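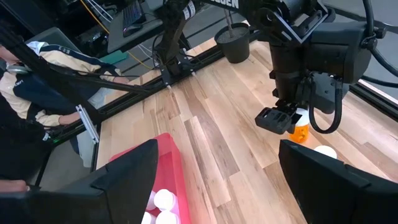
5. Living with the butcher-block top

Filed under: Workroom Furniture > Tables > Set-up and Care

This section covers the Bornent table once the legs are on and the top is bolted down. If the top still rocks, go back to section 4. Oil won't fix it.

5.1 About the color

The boards are light and dark by design. Pale tan sits next to honey, and now and then a dark brown plank or a narrow brown strip runs the length of the top. Small knots and reddish-brown streaks are part of the wood. We get letters every January asking which product will "even out" the tone. Several firms sell one. We have tried a few on offcuts and would not put any of them on a table we had paid for.

Reasons to send a top back: a crack that goes through to the underside, a joint you can catch a fingernail in, or a bow you can see with a straightedge laid across the boards. Color is not on that list.

5.2 Before you oil

You need the Tukeck oil from the carton (one 300 ml bottle), cotton rags, fine sandpaper, a sanding block and a bin for the bottles. Gloves if you like.

1. Clear the top of loose things, down to the last pencil.

2. Wipe with a damp cloth, along the boards. Let the wood dry overnight. The label on the bottle says an hour is enough, and in a heated room in a dry climate it may be. We wouldn't count on it.

3. Run your palm over the joints. Where you feel a ridge, sand lightly with the grain. Don't chase every knot.

4. Vacuum, then wipe with a dry rag. Tack cloths are fine but we can't see that they do a better job.

CAUTION: Sanding dust from hardwood can irritate the nose and throat. Wear a mask and open a window.

5.3 Where to put the bottles

Stand them in a bin. Any plastic bin with a raised rim will do, and a strong color such as red-pink is easy to spot against pale wood. White-capped bottles bunched together in a bin like that are less likely to go over than the same bottles standing loose, and if one leaks, the ring forms in the plastic.

1. Wipe the base of each bottle before it goes in.

2. Tighten the caps by hand.

3. If your bottles all have the same white cap, write the contents on the cap itself. From above, a side label is no help at all.

4. Lift the bin to move it. Sliding it will scratch a fresh coat, rubber feet or no rubber feet.

NOTE: Vudar sells a divided insert that is meant to keep bottles upright. It works. So does packing them close together, and that's free.

5.4 Oiling

1. Pour a small pool of oil near the middle of the top. Put the cap back on the bottle and the bottle back in the bin before you pick up the rag. This is the step people skip – and the one they write to us about.

2. Spread the oil along the boards in long strokes. Darker boards can look finished long before the pale ones do. Give them the same amount anyway.

3. Wait 20 minutes. Where the surface has gone dull, add a little more.

4. Wipe off everything that is still wet. The top should feel like wood, and your hand should come away clean.

5. Leave it overnight, then repeat. Three thin coats are plenty for a new top. The oil maker suggests five, but the oil maker also sells the oil.

6. Do the underside once. Yes, even though it is out of sight. A top sealed on one side only can cup, and we have seen it happen to tables that were otherwise well looked after.

WARNING: Rags soaked in drying oil can heat up and catch fire on their own. Lay them flat outdoors until stiff, or put them in a metal can filled with water and close the lid. Do not leave them in a plastic bin with the bottles, and do not drop them in the kitchen trash.

5.5 How long does it last?

The leaflet that comes with the oil promises "up to 1,000 wipe-downs" between coats. We don't know how that number was reached and we suggest you ignore it. Use water instead. Put a few drops on the part of the table that gets the most use. If they bead, leave the top alone. If they soak in and leave a dark patch, it is time for another coat.

Test more than one spot. The area by the chair wears first and the far corners may go years.

5.6 Marks and how to treat them

White ring from a cup or bottle: Rub with a dry cloth, then a little oil. Most rings go. The mayonnaise trick is oil with extra steps and a smell.

Black spot: Usually water and iron, often from a can or a tool left out. Sand, then re-oil the whole board from joint to joint. A patch in the middle of a board will always look like a patch.

Sticky film: Too much oil left on. Rub with a rag dampened with fresh oil, wait five minutes, wipe dry. If that fails, use fine sandpaper and start over at 5.4.

Scratches across the grain: On the streaky boards you will probably stop seeing them. On a pale board, sand with the grain and oil again.

NOTE: We are asked about the Farina wax stick for filling dents. It fills them. It also picks up dirt, and within a season the dent is easier to find than before. Sebastião Vieira in our repair shop uses a damp cloth and a warm iron on shallow dents before he will consider wax, and we would do it in that order too. Keep the iron moving, and keep the cloth between it and the wood.

5.7 Clamping things to the edge

The top will take a clamp. Put a scrap of wood or thick card between the metal and the table, on both faces. Tighten until the clamp stops moving and no further.

1. Wait until the last coat of oil has fully hardened.

2. Check the pads again the next day. Wood gives a little under pressure.

3. Take clamps off before you re-oil. Oiling up to the edge of a clamp leaves an outline that takes several coats to lose.

Anti-slip mats are another matter. Some soft rubber and vinyl mats leave a stain in oiled wood that no amount of sanding we were willing to do would remove. The packaging usually says "safe for all surfaces." Try yours on the underside for a few weeks first.

Related pages
Section 4: Fitting the legs and leveling the top
Section 6: Replacing a split board
Bornent side shelf – parts list
Choosing a bin for the workroom
Tukeck oil: questions we keep getting
Storing leftover oil through the winter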